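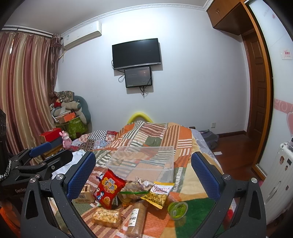

Figure 1. Snack packets and the clear storage box on the quilt before sorting.

3.2 Sorting the snacks

Khôi Lý and I wanted to know if shared snacks could be kept in one box in a bedroom. We had chips, crackers, puffed snacks and a roll of round biscuits. The box has a volume of roughly 6 litres.

Rigid items went in first - the biscuit roll and the green-lidded tub - then the bags on top. Packets weighed 738 g in total. The yellow KAKA bag was left until last so it wouldn't be crushed.

Ikechukwu Okonkwo timed each trial. The first took 165 seconds.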